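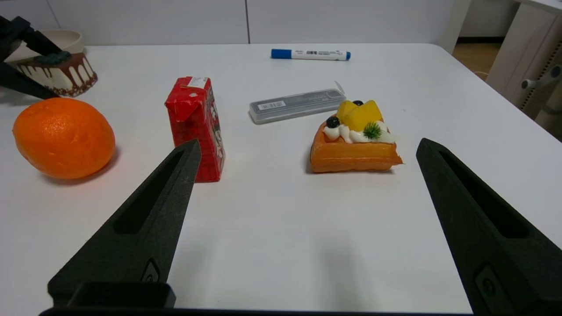

Skarkik's brother: dead or not?

vellumtoad
Reread Rebelo issue 12 last night. Skarkik drops his brother down the well, we get one splash panel, and then he's never mentioned again. Did I miss an issue?

inkpot_841
You missed the backup story in 3. He's the ferryman.

mossback
The ferryman is green. The brother is blue.

inkpot_841
Everyone was green in 3. They had a bad month at the printer.

vellumtoad
So my evidence is ink.

Tundodo
Dead. Skundia sings the mourning song for him in 5, all two pages of it. I have tried to forget.

mossback
She sings that for her horse.

Tundodo
The horse outlives her.

inkpot_841
Araceli Arrieta's letters column says "wait for September." It didn't give a year.

vellumtoad
Fine, ferryman until further notice. Does anyone have a spare copy of 3? Mine lost its staples and the middle four pages.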